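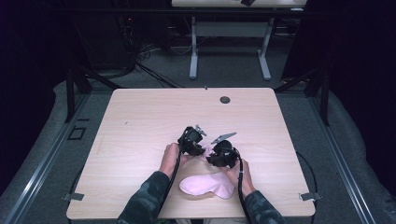 The pink eye mask, mid-pinch, at the Murov open day

May 25, 2021

Went to the Murov open day after all. I'd been putting it off since April, when the flyer came round with its promise of "the future of handling". Parking was four dollars and the coffee was worse than the parking.

First came a talk. A fellow in a Comemero vest clicked through slides and told us that robots learn by watching people, and that folding laundry is harder for them than welding a car. I believe the second part. I have a fitted sheet that would finish most machines. The first part he said so smoothly that I wrote it down just to argue with it later.

Then through to the demonstrations, and the one I stayed at longest had no robot doing anything clever at all. It had a person in camouflage sleeves at a pale table, a black gripper in each hand, picking at the edge of a soft pink eye mask. Two hands holding two metal fingers to do what two hands could have done by themselves in a second. The grippers had cables running back along the arms. I stood there trying to decide if I was looking at work or at a very slow magic trick.

The guide said every try gets recorded and they want 200 good ones for each item before they move on. I asked what makes one good. She said the mask has to end up folded and square. I asked who decides that, and she said a person does. So a person folds it, a person judges it, and then the brochure says automated. I didn't push – she was pleasant and had been on her feet all day.

I will say the pinch itself was interesting. Soft cloth is a nuisance to pick up with anything hard, and I caught myself leaning in. The woman beside me asked if it could do socks. "Next year," said the guide, which is what they told me about the self-checkout at the Cantero store, and I still have to wave someone over for every second lemon.

Skipped the Esa stand because there was a lineup of 40 people for a free tote bag. Home by four. Washing still on the line, and it had started to spit, so I brought it in and folded it in front of the news. Must ring the dentist tomorrow about that filling.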